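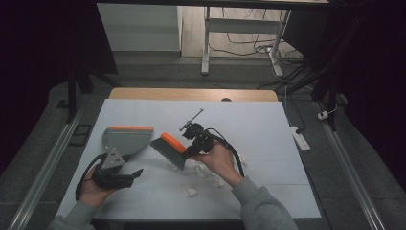

Karthikeyan Thomas
April 28, 2023

Thread on small dustpan and brush sets, specifically for clearing paper off a tabletop. I do a lot of cutting and gluing at a desk and have opinions about lips and bristles.

1/ The job: paper scraps on a smooth white board. Light, dry, no grit. It should be the easiest debris there is. In practice it's worse than sand, because a wad of paper rolls and then gets pushed along by the air in front of the brush.

2/ The lip matters more than the brush. A bare plastic edge on a hard surface leaves a gap wherever the pan has warped, and they all warp a little. A rubber lip bends to close it. Orange, black, clear, the color makes no difference. Softness does.

3/ Quick test for a lip: put the pan down on glass, hold a flashlight behind it, look from the front. Light under the corners is normal. Light under the middle means the pan is bowed and you will be chasing a line of dust backward across the table forever.

4/ Pan angle. Most people hold it too steep. On a desk I go as low as the handle allows, then press until the lip flexes. If the handle hits the table before the lip does, the pan was designed for floors.

5/ Brush angle. Held on the diagonal, bristles leaning toward the pan. Straight up and down, the tips flick when they release and a scrap ends up behind your monitor.

6/ Stroke length: short. I use strokes of 6 inches or less and lift at the end of each one. Long sweeps build speed and paper jumps the pan.

7/ Bristle stiffness. Stiff bristles are for crumbs and dried glue. Soft ones are for dust. Crumpled paper doesn't care much, so buy for whatever else lands on your table.

8/ Flat confetti is a different problem from wads. A flat piece has no edge for the bristle to catch. Dab it with the side of a damp sponge, or fold a bit of tape over your finger. I gave up on brushing hole-punch dots in March.

9/ Board seams. If your work surface is made of panels, sweep along the seams first, then across. Going across first packs the fine stuff into the joint and you need a toothpick to get it out.

10/ Static. A plastic pan wiped with a dry cloth will hold paper dust on the outside of the scoop, which then falls off on the walk to the trash. Wash it in dish soap, let it air dry, don't rub it.

11/ Sets I've owned. The Fovley: good lip, brush sheds. The Ogura: excellent brush, hard edge on the pan, useless on glass. I now run the Fovley pan with the Ogura brush. They do not snap together and the combination lives in a drawer.

12/ Cost of the above: 12 dollars for the first, slightly more for the second. Neither company makes a version with both parts right. I have written to one of them.

Replies to replies, so I don't have to do it six times:

@ Rochelle Mahuika asked about a handheld vacuum. I have one. It's fine for dust. A wad bigger than the nozzle sticks to the opening and you end up pulling it off by hand, at which point you could have picked it up by hand. Also loud.

@ Aldo Bianchini says use the edge of a postcard. Works on a dry surface for anything wider than a grain of rice. Doesn't work at the table edge unless you have something to catch it, so now you are holding a postcard and a dustpan.

@ Nayeli Cáceres: yes, left-handed people should swap hands. The sets are symmetrical. The one exception I've seen is a Gosia pan with a notch on one side for combing out the brush, and the notch ends up facing away from you.

Cleaning the brush, since two people asked. Comb out the fluff with an old fork. Warm water, a drop of soap, shake, lay it flat on its side. Standing it on the bristles to dry gives it a permanent bend. Mine has one.

The lip usually slides off the pan. Pull it once in a while and rinse the channel underneath. There is always something in there. Seat it from the center outward when it goes back on, or it bunches at one corner.

Replacement lips: I haven't found any sold separately. A strip of draft seal cut to length held for nearly 6 weeks before the adhesive let go. Will try again with contact cement and add the result here.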